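In praise of the bathroom with nothing in it

When we moved to Irumstead in March, the bathroom had a fitted cabinet with three doors, a second cabinet over the toilet, and a rack on the back of the door. The estate agent listed this as ample storage. Within a month all of it was full, and I could not have told you what was in it.

I think most homes have too much storage, and that the bathroom is where the damage is plainest. A cupboard does not make a room tidy. It lets you put off deciding whether you want a thing, and it will let you put it off for years. I took four half-used bottles of the same shampoo out of ours. I also took out a foot file, a travel hairdryer with a foreign plug and a tube of cream for a rash one of us had in another house.

The furniture trade has no interest in telling you this. Harno, the showroom on the ring road, quoted me £1265 for a wall of units to replace the ones we had. The drawings were handsome. There were drawers inside the drawers. I asked what people kept in the smallest ones and was told cotton buds, mostly. I could not see my way to paying that sort of money to house cotton buds.

So we went the other way. The cabinets came down, the holes were filled, and we put up one shelf. Anything that would not fit on the shelf had to earn a place somewhere else or go. Towels live in the bedroom. Cleaning things are under the kitchen sink. The toothbrushes went into a mug. 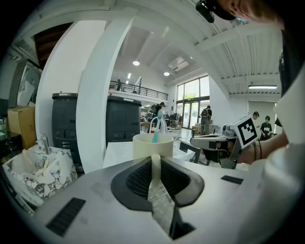
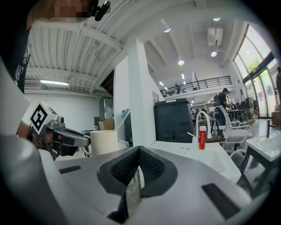 A toothbrush in a cream-coloured mug, first picture; a cream-coloured paper cup, second picture.

I know the case against. Families with small children need somewhere high and locked for medicines, and they should have it. People who share a house want their own things kept apart. Someone with bad knees may not care to fetch a towel from another room. I accept all of that, and none of it adds up to two cabinets and a rack. It adds up to one good box with a lock and perhaps a hook or two.

There is also the matter of guests. My mother-in-law holds that a bare bathroom looks unfinished, as if the builders were due back. She may be right about how it looks. She also found the spare soap without asking, and in the old room she never once managed that.

What I mind most is the cost of holders. A Skalum toothbrush stand is a cup with a lid that has holes in it, and the lid collects a grey paste that you have to scrub off with, as it happens, a toothbrush. Espiritu sells one in stone that weighs as much as a small iron. A mug goes in the washing-up with the others and comes back clean — you very likely have a spare one at the back of the kitchen cupboard now.

The kitchen cupboards are a separate problem. We have not started on those, and I would rather not say how many mugs are in them.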